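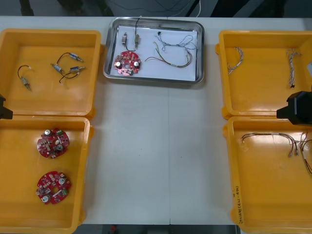
I love a house rule, and Hilde Prins at Gimisia has a good one: each kind of part keeps its own tray. Boards mostly stay apart from harnesses!
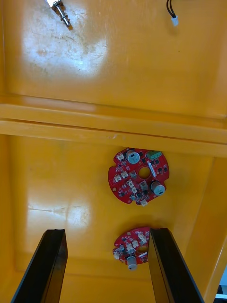
Lornstead, January - The red boards lie flat with a gap between them. Hilde wants that gap written down before the arm does its first 76 picks (I'd have skipped it, I admit).
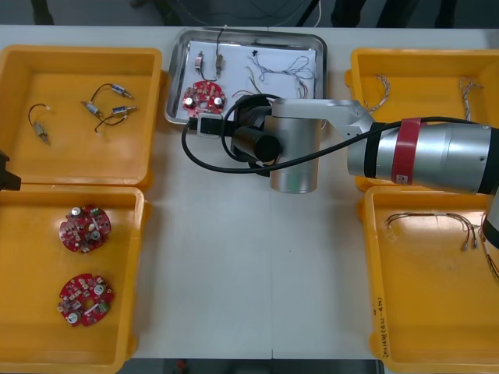
Rule two: hands off the table

Stop the arm, then reach in. Even for one screw.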